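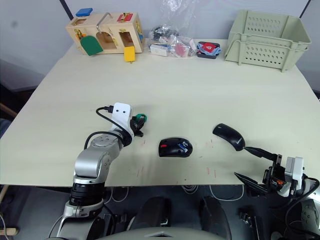 Section 4: The mouse battery exercise

Read the whole section before you power anything up. The club handbook used to promise that a new member could finish this exercise in one evening. I have yet to see it, and I have taken that line out.

You will need a computer mouse that takes a cylindrical battery, the Verkard arms, and the Grollus control program already running on the club laptop. If you have not done the joint check in Section 3, go back and do it.

4.1 Setting up

1. Clear the middle of the table. Things may stay along the back edge provided neither arm has to reach past them.
2. Load the profile called Vosine 2. The older Vosine profile is still in the list and will load without complaint. It has the wrong finger widths.
3. Set the grip limit to 81. The Grollus leaflet suggests a higher figure for "everyday objects". I don't know whose everyday objects they tried it on.
4. Put the mouse down within reach of both arms and send the arms to the start position.

Note: the program shows a green tick when it believes the arms are at the start position. Look at the arms as well.

4.2 Bringing both grippers together

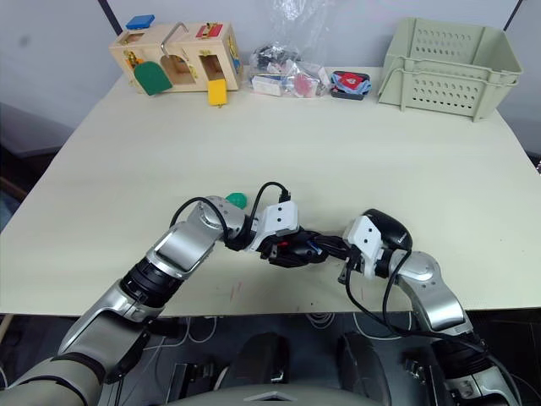 Two-arm work is where most teams lose their points at the Ngui student cup, and I suspect the rules were written by someone who had only tried it in simulation. One arm holds and the other does the fiddly part, so both have to come into the same small patch of air without touching. When the tips are as close as this, nearly meeting over the middle of the table with a dark object in the left gripper's fingers, the collision warning is not much use to you. Drop the speed to the lowest setting and keep a hand on the stop button.

5. Close the holding gripper first. Wait until the force reading settles.
6. Bring in the second arm from its own side, never over the top of the first.
7. Stop short, check the gap by eye, then go on in single steps.

Caution: "Auto-approach" sounds like a help. It is switched off in our profile and should stay off.

4.3 Working at the battery compartment

8. Turn the mouse so that the open compartment can be reached by the fingertips, and switch to the wrist view.
9. Close the fingers slowly. Small metal parts need only the very tips; the ribbed pads further down are for larger things. 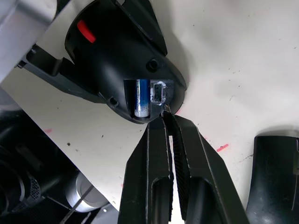
10. If the part slips, open the fingers fully and start the approach again. Nudging sideways with the fingers half shut marks the plastic and rarely gets you anywhere.
11. Keep the tips off the battery wrapper. If you do tear one, stop and tell whoever is running the session.

The log will give you a success score at the end. Tamsin Baxter once had a perfect score for a run in which the gripper closed on nothing at all — write down what you saw, and put the score beside it if you must.

4.4 Shutting down

12. Open both grippers, back the arms away one at a time and save the log as run 1870 or the next free number.

Section last changed Jan 1, 2022. The grip limit will be looked at again in May, after the cup.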